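Notas para la charla: «El tráiler que te cuenta la película entera»
Sala pequeña, 40 minutos con preguntas. Beber agua antes del segundo bloque.

Arrancar sin saludo. Poner los primeros veinte segundos de Helutska con la sala a oscuras y cortar justo antes del grito. Esperar. Si alguien se ríe, mejor, ya tenemos tema.

Ahora sí, presentarme. Llevo años montando tráilers de terror y en casa sigo viendo las películas con un cojín delante. Pausa.

Bloque 1. El susto prestado. Contar lo de Pralerus: el primer montaje enseñaba al monstruo cuatro veces; el definitivo, once. La distribuidora lo llamó «generar confianza». Leer en voz alta la nota de Isla Baxter, la directora, que pedía dejar al menos la última puerta cerrada. La puerta sale abierta en el segundo doce.

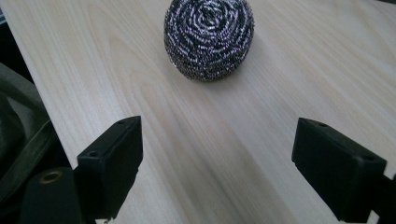

Pasar al sonido, que es donde se gana el sueldo. El violín agudo ya no asusta ni a los violinistas. Arne Wiegand grabó para Hokier 200 golpes distintos y usamos uno, repetido hasta que mi vecina llamó al timbre. Poner el golpe. Volver a ponerlo cuando crean que he terminado.

Bloque 2. La canción infantil ralentizada. Pedir que levante la mano quien esté harto. Levantarla yo también. Confesar que he hecho tres.

Dato para los escépticos: en el pase de prueba de Menzies repartimos 800 cuestionarios. La pregunta «¿qué cree que ocurre al final?» la acertó casi toda la sala, y eso que solo habían visto el tráiler. El estudio quedó encantado.

(Si voy mal de tiempo, saltarme lo de los carteles.)

Cerrar con el teaser de Helutska de noviembre: un pasillo, una lámpara, ningún monstruo. Dejarlo correr entero y encender las luces despacio. Preguntas.

Contacto | © Todos los derechos reservados | Volver arriba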